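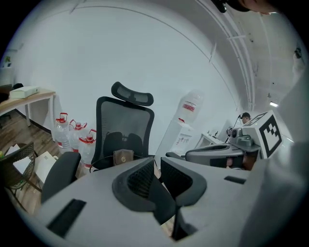
La méthode de Rasari

La méthode de Rasari est un procédé d'apprentissage par démonstration dans lequel une personne tient elle-même en main la pince du robot, pour lui montrer les gestes qu'il devra un jour reproduire seul. Elle doit son nom au projet Rasari, lancé par Hannelore Wallner et Napaporn Bunnag, et elle est aujourd'hui enseignée dans plusieurs ateliers de robotique, où l'on apprécie beaucoup sa simplicité — il suffit, pour commencer, de deux mains et d'un peu de patience !

Principe

Le démonstrateur travaille avec une pince portative à deux doigts, ou avec une paire de pinces lorsque la tâche demande les deux mains. Une caméra à très grand angle, solidaire de l'outil, enregistre à la fois les doigts, l'objet saisi et une bonne partie de la pièce. Cette vue large, qui déroute un peu les débutants (les murs s'y courbent, les plafonds s'y enroulent), est précieuse pour le calcul : plus il y a de repères fixes dans le champ, mieux on retrouve la trajectoire de la main.

Pour les tâches à deux mains, on fixe sur l'outil un cube portant des motifs carrés noirs et blancs. Lorsque l'une des caméras aperçoit le cube de l'autre pince, la position relative des deux outils se déduit de la forme apparente du motif, et l'on recale ainsi les deux trajectoires l'une sur l'autre. Afiq Pillai, à qui l'on doit cette partie du procédé, avait d'abord essayé des marqueurs plats, qui disparaissaient dès que le poignet tournait.

Choix des lieux

L'une des convictions les plus chères à l'équipe est qu'il ne faut pas ranger avant d'enregistrer. Les démonstrations se font dans des bureaux, des cuisines ou des salles communes, avec leurs chaises, leurs bonbonnes d'eau et leurs allées et venues, car un modèle formé devant un fond trop sage se perd volontiers dès qu'on le change de pièce.

Résultats

Le premier corpus comptait 1781 démonstrations, dont 1264 ont été conservées après vérification des trajectoires. Les autres ont été écartées, le plus souvent parce que le cube était resté masqué trop longtemps. Edileuza Batista a ensuite montré qu'en retirant du corpus toutes les séquences tournées dans une même salle, on perdait 30 points de réussite dans les lieux nouveaux, alors que les résultats dans la salle d'origine ne bougeaient presque pas.

Limites

Le procédé ne mesure pas la force exercée par les doigts, ce qui le rend moins heureux pour les objets fragiles. Les grands murs blancs, pauvres en détails, gênent aussi la localisation. Une variante proposée par Thanakorn Luangrath, dite variante Kovholm, ajoute pour cela une centrale inertielle à chaque pince.

Voir aussi

Apprentissage par imitation
Marqueur visuel
Manipulation bimanuelle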